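Small gears, plain steel
Spur gears are cheap, old and easy to fit badly. A look at bores, pins and teeth

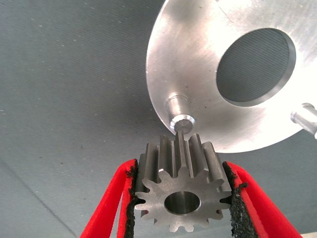

Words: Workshop desk | Published March 2022 | Filed under: Parts and fittings

A straight-cut steel spur gear has few features. There is a bore through the middle, a flat face at either end and a ring of teeth running parallel to the axis. The small one shown has a brushed grey finish, duller on the end face than on the inner wall of the bore. It sits just under a machined aluminium plate with a short pin projecting from it.

Gears of this pattern are still ordered in quantity. Morelli, which cuts them at its Lurkden works, sells a standard range in boxes of 50 and will quote for runs of 1,000. The catalogue lists 351 sizes, most of them unchanged for years.

The bore decides most of what follows. If it is too tight, the gear has to be pressed on and may not come off again without damage. If it is too loose, the gear rocks, and the load moves to one end of each tooth. Flendonine, a maker of small pump drives, rejects more gears for bore size than for tooth form.

Pins matter as much. A steel gear turning on a bare aluminium pin will wear the pin first – slowly if it is greased, quickly if grit gets in. Flendonine fits a bronze sleeve on any drive rated above 400 turns a minute. Below that speed it leaves the sleeve out and specifies a harder surface on the pin.

Fitting is mostly a matter of keeping things square. The gear should be offered up in line with its pin and held by the outside, with the bore left clear. Soft pads help on finished teeth, though crumbs of padding should be wiped away before any grease goes on. A gear that binds halfway should be drawn back and started again. Tapping it home raises a burr at the edge of the bore.

Straight teeth are noisier than helical ones, and that is the usual complaint. They also put no end thrust on the shaft, so the housing can be simpler. The Plorberg winch, redesigned last November, went back to straight-cut gears for that reason and accepted the extra noise.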